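Open Afternoon at the Old Thread Works, or How I Learned to Look at a Lemon

I have a weakness for open days. Put a paper arrow on a lamppost and I will follow it, and if there is coffee at the other end I will stay until they stack the chairs. So when Samon announced that it would be opening its building to the public for one afternoon, free of charge, no booking, I had my coat on before I had finished reading the notice.

Samon shares the old thread works with three or four other outfits and a bicycle repair place. The doors were supposed to open at 1 p.m. and did open at 1:20, by which time the line had reached the bus shelter and a man behind me had eaten his whole lunch. They were expecting 200 visitors over the day. The sign-in sheet was on its second pad when I got to it, and I heard later that they'd had around 400, which explains the coffee situation. More on the coffee situation below.

You are given a sticker, a folded map and a choice of routes. The green route takes in the workshops and the yard. The yellow route is described on the map as "Kitchen and Table" and I picked it on the grounds that it sounded like lunch. It is not lunch. It is a long upstairs room full of tables with kitchen things on them, and I ended up liking it more than anything else in the building.

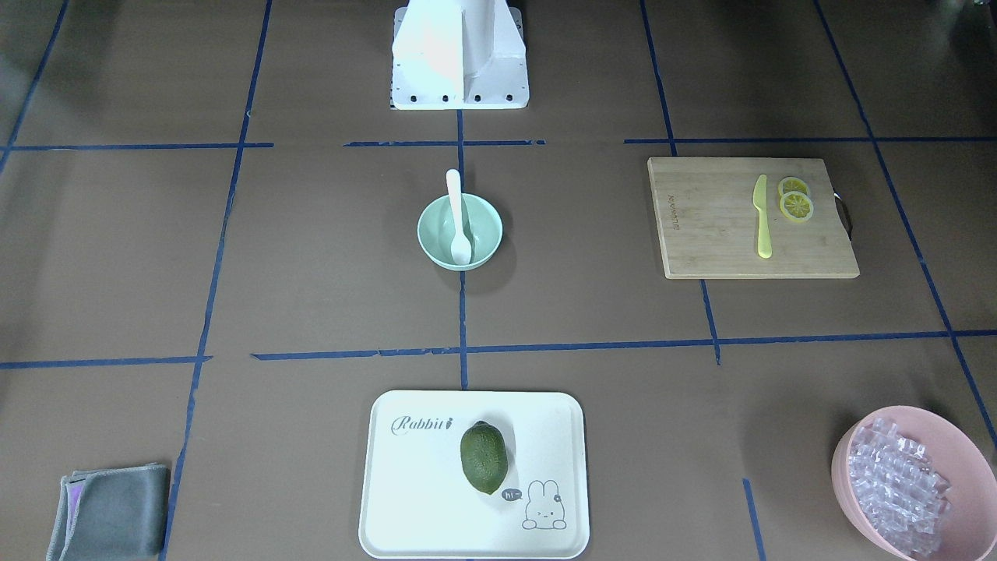 Flondbridge, February

The first table I stopped at had a mint-green bowl with a white spoon in it, and a cutting board with a yellow plastic knife and two slices of lemon. That was my introduction to the yellow route, and I stood there for longer than I would care to admit. I own a bowl. I own several knives, all of them worse-tempered than the plastic one. But I have never seen my own kitchen laid out with so much room around everything, each thing in its own patch between strips of blue tape, and I felt a little judged.

The tape had clearly seen some service. Here and there it had gaps and torn ends, and I found this a comfort. My own attempt at a tidy kitchen involved labels on shelves, and it lasted until the first big grocery run.

The board is the piece I'd have taken home. It is bamboo, pale, with a small metal handle on one edge, and I spent a while wondering why mine at home has no handle and has to be dragged out from behind the toaster by one corner. There was faint lettering down the side, which I did not manage to make out. A woman next to me was having a serious talk with her son about whether the lemon was real. He said it was. She said it couldn't be. They took it with them down the room and I could still hear it from the next table.

The guided talk starts every half hour and covers setting and clearing a table, which you would think could be covered in a sentence. It runs 25 minutes. The gist is that most of us put things down where our hand happens to be and then spend the rest of the meal reaching over them. We were asked to think about where our spoons live. Several people looked troubled. I have two spoons that live in the car. 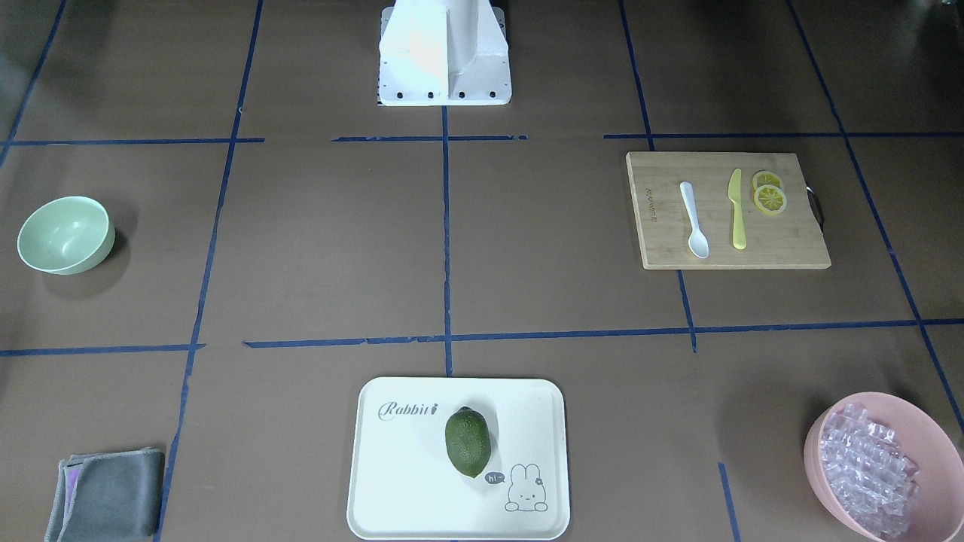
There was time for questions afterward, and the best one came from a girl in a dinosaur sweater who wanted to know who washes up. The guide said they take turns. A voice at the back said that was what they told her at her house, too, and the talk more or less dissolved at that point.

I should mention the rest of the building for completeness. Pronach, across the landing, makes drawer fittings and had a wall of little drawers you could open and shut. I opened and shut 57 of them (they are numbered, and I got as far as I could before a line formed). They close with a soft clunk that I would pay money for. The yard had a secondhand tool stall and a very cold man selling soup.

Now, the coffee. The café on the ground floor is called Çınar, and on a normal day I'm told it is quiet. On open day it had one machine, two people behind the counter and all of us. I waited 35 minutes for a flat white and a square of walnut cake. The cake was excellent. The coffee was tea. I drank it anyway, standing up by the coat rack, with my cup, plate and fork arranged on the windowsill with a decent amount of space between them – you see, I do listen.

A few practical notes if they run it again next winter. Come early and do the yellow route first, as the upstairs room gets warm and the stairs are narrow – two people with backpacks can't pass each other. The elevator is at the back, past the bicycle place, and the map doesn't show it. Bring cash for the soup. There's parking at the riverside lot, five minutes on foot, and the last bus back to the station leaves at 5:40 from the far side of the road, whatever the sign on the near side says.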